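August, late evening

Spent the afternoon on the drawer again. The Zallalari booklet says a home can lose 35 pounds of junk in a weekend, and I'd like to know whose home. Mine gave up dead batteries and one key. Then came the gadgets, where I always stall. Ular will pay 16 dollars for a gray one with a metal edge, if the buttons still click. Sixteen! I paid 700 for mine.

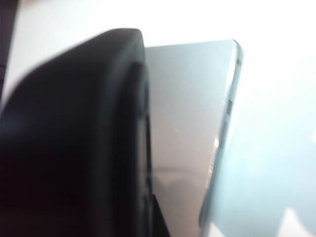 My sister, on the phone after supper, said sixteen dollars is sixteen dollars and the drawer will only fill up again if I keep haggling with it. Maybe. She also swore by the Lindqvist boxes, and hers are in the garage, still flat.

Left everything out on the table. Will look at it tomorrow, or move it back.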